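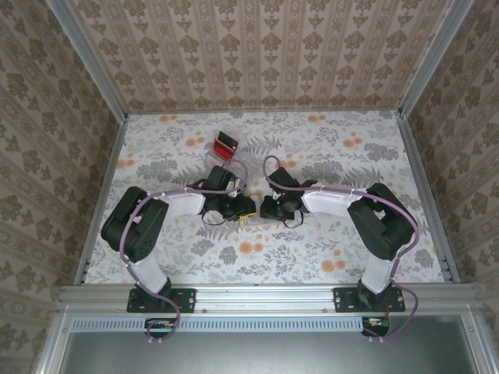

Two-arm packing cell

A two-arm packing cell is a small automated workstation in which a pair of robot arms facing each other handle items on a shared work surface. Such cells are used for light jobs that once needed a person with both hands free, such as holding a tray steady while something is placed in it, opening a case, or moving an item out of a plastic bag. They are found mostly in repair shops, mail-order packing rooms and small assembly plants.

Layout

The arms are commonly bolted to a metal rail along the front edge of the surface, so that their grippers meet near the middle. Cables are tied along the links and given enough slack to follow the joints. Walls on three sides mark off the working area. Printed coverings may be used on the walls and table, so that the arms are trained against busy backgrounds as well as plain ones.

Use at Jedivell

Jedivell, a packing firm with 315 employees, put in its first cell one January and had 9 in use by the end of the second year. The cells were supplied by Vasseur and ran on control software called Umeo. They were given the small-parts line, where workers had filled shallow trays and cases by hand.

Output on the line before the change was 722 trays per shift. Management had set a target of 4000 trays per day across three shifts, and the line passed it in the second year. Soft packaging remained the slowest part of the work. Clear bags fold differently each time they are put down, and the arms often needed a second try to grip them.

Effects on staff

No jobs were cut on the small-parts line, but the work changed. Packers became cell attendants, who load parts, clear stoppages and check finished trays. One attendant looks after three cells. Reports of wrist and shoulder pain fell in the first year, while complaints of boredom and eye strain went up.

Armelle Arnaud, a former packer who became the line's training lead, wrote the shop's handbook for attendants. It tells them to stop both arms before reaching past the front rail, even when only one arm is moving. It also asks them to write down each failed grip in their own words, and these notes are read at the start of the next shift.

Pay was a point of dispute. Attendants were at first kept on the packers' rate, although they had taken on tasks that used to belong to technicians. A higher grade was agreed after four months of talks. The night shift got it last.

Related systems

The Tresico bench is a single-arm cell with a clamp in place of the second arm. It costs less and takes up less room, but it cannot turn an item over without help from an attendant.

See also

Assembly line
Machine tending
Repetitive strain injury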